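November 8, 2019

Friday evening, feet up, and I've promised myself I'll write all this down properly before it gets muddled, because I have told it so many times today that the telling is already getting better than the thing itself. I've got a pot of tea and half a packet of ginger biscuits and nowhere to be until morning.

So, the fire. I had gone up to bed at my usual time and read two pages of my library book (the one with the lighthouse, I'm still not sure I like it) and the next I knew there was somebody leaning on the buzzer. Not the polite little press the delivery lads give it, a great long continuous noise. I thought it was the children from the end flats again, and I lay there being cross for what must have been a good minute, which I'm rather ashamed of now. Then I smelt it. I don't know how to describe the smell except that it was like when Mum used to singe the chicken over the gas, only much bigger and with something plasticky in it.

It was Bogdan Stępień on the buzzer, bless him. He works nights at the sorting office and he had been walking home early with a bad stomach, and if he'd had a good stomach I don't like to think. He saw smoke coming out from under the shutter at Amrani, the bakery, right underneath us, and he rang the fire brigade and then went along every buzzer on the panel with his whole forearm. He told me afterwards he couldn't remember anybody's number so he just did the lot.

I put on my good coat over my nightie and my gardening shoes, and I took my handbag and for some reason the library book. I left my tablets. I left my phone as well, on the side, charging. You do hear people say they'd save the photograph albums, and I walked straight past mine.

The stairs were all right, a bit hazy on the first landing but you could see the handrail. Rosine Charpentier was in front of me with the cat in a pillowcase, and the cat was making the most dreadful row, and behind me was young Maximiliano Troncoso from the top floor, who kept saying "you're doing very well, you're doing very well" as if I were having a baby. He put his hand under my elbow for the last flight. I have only ever spoken to him before about the recycling.
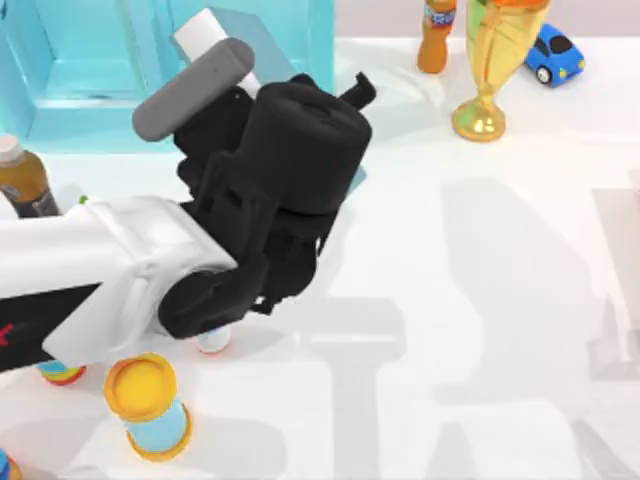
Two engines came, and very quickly too, I must say. They got the shutter up with a sort of saw that threw sparks right across the pavement, and we all stood on the other side of the road by the dry cleaner's and watched. It was bitter cold. There was a lot of smoke and hardly any flame that I could see, just an orange look to the inside now and then, and then a great deal of steam when the hoses got going. Somebody's husband was filming it. Rosine told him off, in French first and then in English, and he put it away and took it out again as soon as she turned round.

Poor Mr Amrani arrived in his slippers. He lives out past the allotments so somebody must have telephoned him. He stood with his hands on top of his head, quite still, and I went over and said something useless, I think I said "nobody's hurt", and he nodded and said "the dough was already in". He meant the morning's bread. He had left it all proving for the five o'clock start. He said it again to the fire officer, and the fire officer very kindly wrote it down.

Then the policeman came over, or rather the policewoman and a policeman, and that was when it started to be a different sort of night. They'd found the back door, the one on the yard, with the lock pulled out of it. I heard the officer say it to Mr Amrani quite plainly. Somebody had been in. The little cash safe he keeps under the counter had been shifted and opened, and there was £1,097 gone from it. I know the exact sum as he had counted it that very evening for the flour man, and he kept repeating it to everybody, one thousand and ninety-seven, as though one of us might have seen it go by.

Whether they set the fire on purpose or knocked something over, the police won't say. Todor Milošević, who has the shoe repair next door and has an opinion on most things, says it was the fryer and that a burglar in a hurry would never bother with matches. Rosine says it was to cover up fingerprints. I said hadn't we better leave it to the people with the torches, and they both looked at me as if I'd let the side down.

They took us to the Methodist hall for what was left of the night. Stacking chairs, and an urn that took an age to boil, and some grey blankets that smelt of church cupboards. There were 20 of us in the end, counting the baby from flat three, who was the only one to get a proper sleep. Rosine let the cat out of the pillowcase and it went directly under the piano and stayed there. I read my lighthouse book out loud to the two little girls from the middle floor, leaving out the parts that weren't suitable, so it went rather quickly. 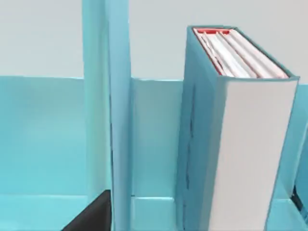 Graham Kershaw from the housing association turned up at breakfast time with bacon rolls and a clipboard. I have said some hard things about Graham in these pages over the years, mostly to do with the gutters, and I take back perhaps half of them. He'd gone round to the chemist before it opened and knocked until they let him in, and he'd got an emergency lot of my tablets, and Mrs Osei's insulin too. I hadn't even asked. He had seen me looking in my handbag for them. He looked worn out, poor man, with his jumper on back to front.

He let us back up just before dinner time, after the electricity people had been through. My flat is fine. It stinks, and there is a fine black dust on the kitchen windowsill that comes back however many times I wipe it, and I shall have to wash the curtains. But the kettle works and the bed is where I left it, and my phone was sitting there fully charged with eleven missed calls from my sister. Flat one had it worst, being straight over the ovens. The floor has to be tested before they can walk on it, so they have gone to her mother's in Kutport for now, with the children's school things in bin bags.

Then I made the mistake of looking at the Prutus page. I know I shouldn't. They had a piece up by the middle of the morning, and the headline said FAMILIES FLEE INFERNO, which I suppose sells better than "people came down the stairs in their coats". They had the street wrong, for a start. They'd put us on Onska Street, and that's the one behind, where the surgery is, so half of Onska Street has had worried relations on the telephone all day. It said "an elderly woman was carried from the building by a neighbour". I have been over and over it and I can only think they mean me. Carried! I had one hand under one elbow! I rang Maximiliano's bell to complain about it and he laughed so much he had to sit on the stairs, and then he asked me in and made me an omelette, which was delicious, with some sort of green sauce his mother taught him. He's homesick, I think. He showed me a picture of their yard with a lemon tree in it.

Underneath the article there were more than 700 comments. I read a good many of them, which I also shouldn't have. Some lovely ones, people who've bought their Saturday loaf there since they were small. And then the others. People who have never set foot on this road, saying he must have done it himself for the insurance, saying worse than that about where his family came from (Leicester, as it happens). I got quite hot in the face. I tried to write something back and the thing wanted me to make a password with a symbol in it, and by the time I'd managed that I had thought better of it. I shall say it to people's faces if they say it to mine.

The policewoman came round this afternoon to take everyone's account. Very young, nicely spoken, and she took her shoes off at the door without my asking. I had very little to give her. I did tell her about the van. It was on Tuesday, and I only noticed as it was parked over the dropped kerb where Mrs Osei needs to get her chair down, with a man sitting in it eating crisps and looking at nothing. White, or a dirty cream. I'm afraid I didn't take the number. She wrote it down all the same and asked me whether he had a beard, and I said I thought so, and now I've been sitting here wondering whether he had or whether I only said it because she asked. I might ring her in the morning and tell her I'm not sure. She left a card with a reference on it and I have put it behind the clock.

The last time there was any trouble at the bakery was back in June, when somebody put a brick through the side window, and we all said kids and thought no more about it. I told her that too and she had it already.

Rosine has been round with a tin. She means to go along the whole parade, and I've said I'll do the flats on our side after church. I put in five pounds to start it off, and then felt mean and put in the rest of what was in my purse. Todor has already been in the yard with a sheet of board and his big drill, mending Mr Amrani's back door so that it will shut tonight, and he shouted up to ask if I had any long screws. I had a jar of them, Jim's, with the label still on in his handwriting. I sent down the whole jar and then called out of the window that I wanted the jar back.

My sister wants me to come to her for the weekend. I've said no, and she's taken it fairly well. I'd rather be here with the windows open and a hot water bottle. Maximiliano is going to look at my smoke alarm tomorrow, for it never made a peep the whole night, and Graham says it should have. I've looked up at it and there's a little green light on, so goodness knows.

Must remember: curtains, ring policewoman re beard, library book due back Monday and it smells like a kipper, Mrs Osei's casserole dish.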